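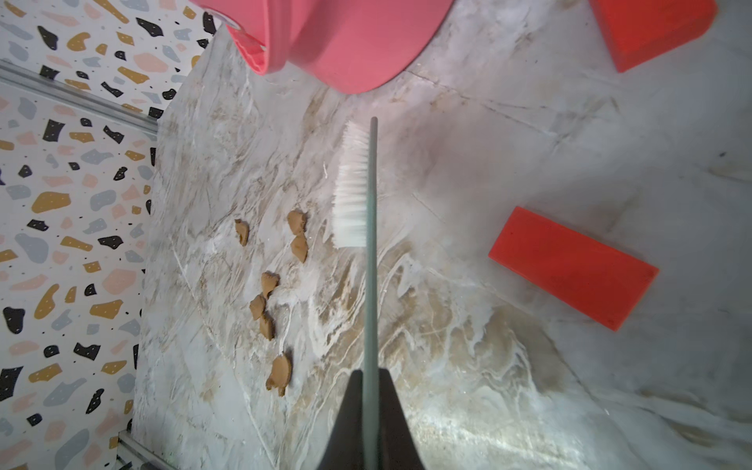
Search this site Enter keywords Go

Reading time: 6 min

Uleo Rebuilds Its Sound One Channel at a Time

Monday, January 1, 2024

The four members of Uleo recorded their first album twice. The first version was finished in September, mixed, and sent to the label. The band listened to it for a week and withdrew it. The second version, titled "Prumbridge" after the town where the group rehearses, uses the same songs in the same order and almost none of the same recordings.

Uleo plays instrumental rock with two guitars, bass and drums. The members answer interviews as a group and ask not to be credited one by one, so they are identified in this article by instrument. The conversation took place over two calls, the first with all four players and the second with the drummer and the bassist, who handled most of the engineering.

The first question was what had been wrong with the withdrawn version.

"The drums were recorded to a click and the guitars were recorded to the drums," the drummer said. "Every part was correct. When we put it next to a rehearsal tape, the rehearsal tape had more low end, more movement in the tempo, and worse tuning. We preferred it."

The bassist described the problem in terms of level. On the first version each instrument had been compressed during recording and again in the mix. Quiet sections and loud sections ended up close together on the meters. "We write songs with a large dynamic range and then we removed the range," the bassist said. "The second track has a passage where only one guitar plays, very softly. In the first mix it was nearly as loud as the full band."

For the second attempt, the group played together in one room with no click and limited itself to six microphones. Two were placed over the drum kit, one on the kick drum, one on each guitar amplifier and one on the bass cabinet. There was no separate snare microphone. The snare heard on the album comes from the overheads and from what leaked into the guitar microphones.

"Leakage was the main thing we had to plan for," the drummer said. "If the guitar microphone hears the snare, then moving the guitar fader moves the snare too. You have to get the balance in the room first. We spent the first two days moving amplifiers and did not record a song."

The lead guitarist's amplifier ended up facing a wall at a distance of one arm's length. The rhythm guitarist's amplifier was raised on a table. The bass cabinet stayed on the floor, and a folded rug was put under it after the fourth track, "Hou," produced a strong resonance at the lowest notes.

"Hou" is the longest piece on the album and the one most changed between versions. It opens with a repeated figure on bass in seven, joined by the drums in four, so that the two parts line up every 28 beats. On the withdrawn version the meeting points were edited to fall exactly together. On the released version they drift.

"You can hear me wait for the bass at one point," the drummer said. "It is a small wait. We kept it. The alternative was to cut between takes, and the cymbals would have given it away."

The rhythm guitarist added that the drift made the part easier to play. "With a click I was counting the whole time. In the room I watch the drummer's right hand. I stopped counting after the second day."

Altogether the band recorded 181 takes. The bassist kept a log of each one with the date, the tempo at the start, the tempo at the end, and a short comment. The comments are mostly one or two words. The released take of "Hou" is marked "fine." The released take of the closing song is marked "flat, redo," and it was redone, but the band went back to the earlier one during mixing.

Asked why, the lead guitarist said the later takes had better intonation and a weaker ending. "The last chord has to hold until it stops by itself. On the later takes one of us moved, or a string buzzed. On the flat one everything rings down to the noise of the amplifiers. I would take that over being in tune by a few cents."

The mix was done on a used console built by Proveck, a small maker of broadcast equipment. The band bought it from a closing radio station. Several of its channels no longer passed signal, which was one reason for the low microphone count. The equalizers on the console have fixed frequencies and can only be raised or lowered in steps.

"It makes decisions quick," the bassist said. "There is a low control at one frequency. If your problem is somewhere else, the control does not help you, and you go back and move the microphone. We used the equalizer on the kick drum and on one overhead. The other channels were flat."

No compression was used on single channels. A light amount was applied to the full mix during mastering, with a slow attack so that the drum hits would pass through. The bassist said the album is quieter than most current releases and that this was discussed with the label before the second version was approved.

"They asked if people would think something was wrong with it. We said they could turn it up. There was a fair amount of email after that."

The label did request one change. The original running order placed two slow pieces next to each other on the first side of the vinyl edition, and the label suggested moving one to the second side. The band tried this and found that the second side became too long to cut at a useful level. The order was left alone, and 30 seconds were removed from the fade at the end of side one instead.

The vinyl edition has a first pressing of 248 copies. The number was meant to be higher. Part of the run was rejected at the test stage for a click that repeated on every turn of the third track, and the band decided to release the good copies and not wait for replacements. A second pressing has not been scheduled.

The conversation turned to live performance, where the band had until recently used a backing track for the organ part in the opening song. The backing track has been dropped. The rhythm guitarist now plays the organ line on guitar through a volume pedal and a long delay, with the pick attack removed by bringing the pedal up after each note.

"It sounds less like an organ than the organ did," the rhythm guitarist said. "It also stops when we stop. With the track, if the drummer sped up, the drummer had to slow down again. Now the tempo is ours."

The drummer confirmed that the set has become faster. Recordings of recent shows put the opening song well above the album tempo by its final section. The band does not regard this as a fault, though the lead guitarist said one passage of fast alternate picking may have to be simplified if it goes on.

Stage volume has been lowered. The two guitarists changed to smaller amplifiers, and the bassist now sends part of the signal straight to the house system. The change came after a show at which the front rows heard only the guitar amplifiers and the back of the room heard only drums.

"We had been setting our levels from where we stand," the lead guitarist said. "Where we stand is the one place with no audience in it. Now one of us goes out to the floor during the check, and the other three play."

New material is at an early stage. The group has five unfinished pieces, two of which include voice. Neither has words. The voice is used as a held tone, doubled with the lead guitar, and the band has not settled which member will sing it on stage. The bassist has the steadiest pitch but also has the hardest part to play at the same time.

They plan to record the next set in the same room with the same console. One more channel has been repaired. The drummer would like it to be a snare microphone. The bassist would like to leave it unplugged.

"Prumbridge" is available on vinyl and as a download. The band will play a short run of dates in the spring, with the new pieces placed in the middle of the set.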